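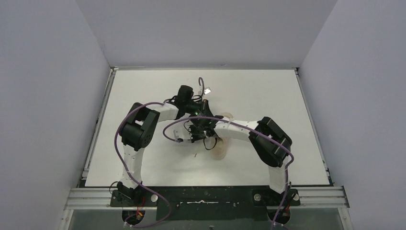 White tabletop with the three gray-lavender panels up, arms over the middle.

Brovgate Table Set - read me first

Pictures and notes for the table setup. Still a work in progress, layout may change.

What's in here

images/ - 1000 stills, jpg
notes/ - one text file per batch, 9 batches
layout.txt - where the panels go and in what order
old/ - ignore, keeping it till Kukura is done copying

The table

White top, rectangular. Three plain panels around it - left, back, right. Near side stays open. Metal strip along the far edge where the top meets the back panel. Aluminum rail down each side.

There's a small dark scuff on the back panel just above the strip, a bit right of center. Known. Please don't file it again, and don't edit it out of the stills.

Setting up

Panels first, then wipe the top. Dry cloth only. Back panel goes in before the sides or the corners wont close. Check both corner fittings by hand. Leave the middle of the table clear until the batch sheet is filled in.

Batches 1-9

Batch 2 was redone, the first try had the left panel leaning. Old files are gone. Batch 7 is short, lost an afternoon in November. The rest is fine as far as I know.

Naming

batch_number.jpg, so 4_0112.jpg etc. No spaces. Liepiņa copies used capital letters for a while, those are renamed now.

Known problems

- notes for batch 5 are out of order
- layout.txt still says Flultcombe at the top, same table, old name
- a few duplicate stills in batch 9, havent removed them yet

Use

Free for class and research work, keep this file with the images. Anything else, ask first.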